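Old office tower: keep it, strip it or dump it?

**Fevar** posted 24/10/2018

My building is clearing out its storage room and I've come into possession of a desktop tower, the big black kind, with no monitor, no keyboard and no history. It powers on, thinks for a while and tells me there's no boot device. I paid 20 dollars for it, so I am financially committed. I want something for recipes, email and the spreadsheet where I pretend to have a budget. Is it worth spending money on, or have I bought a footstool?

**Vanik**

"No boot device" usually means the drive was pulled before they got rid of it. Good for them, and not a disaster for you. Unplug it, lay it on its side, take the panel off and see if there's a drive in the bay. If there is, reseat both cables. If there isn't, a small solid state drive will do fine.

Check the memory while you're in there. Also look at the little round battery on the board. If the clock thinks it's January of some year you'd rather forget, swap it.

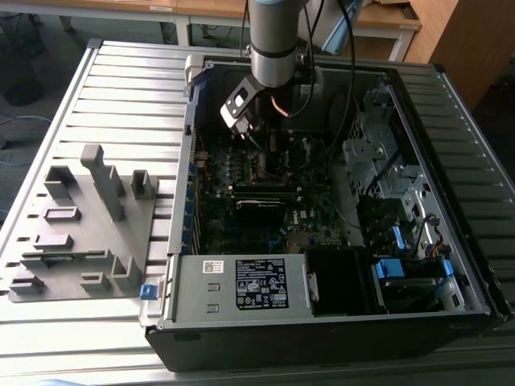
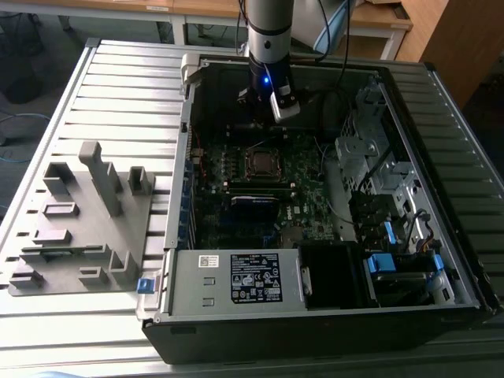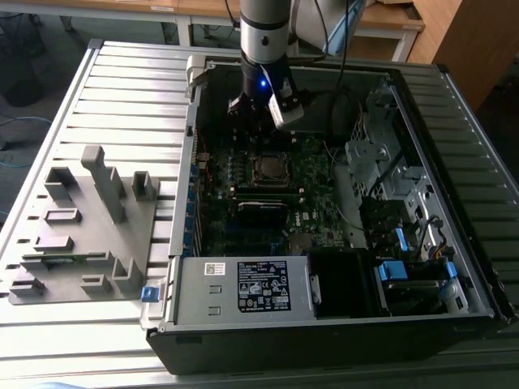
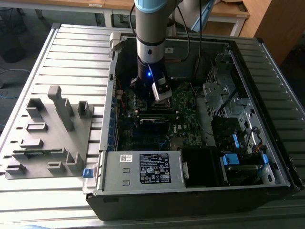

Open towers on their sides, all four.

**Vanik**
*Regular contributor, Desktops & Repairs*

As for money, I'd cap it at whatever you'd pay for a decent dinner. My own desktop came out of a closet much like yours and has been running for 6 years. It sounds like a hair dryer in a bucket, but it does email. Put Linux on it if you don't have a Windows license. You'll complain for a week and then forget.

**Floder**

just buy a laptop

**Lévesque**

Floder's advice is sound if you enjoy spending money. Before you buy a drive, go into the BIOS and see whether the existing one is listed. Mine was there all along and the boot order was set to network first. I found that out after ordering a new one for 27 dollars, plus shipping, and the store wouldn't take it back. It lives in a drawer with my other investments.

Blow the dust out outdoors. Ask my curtains.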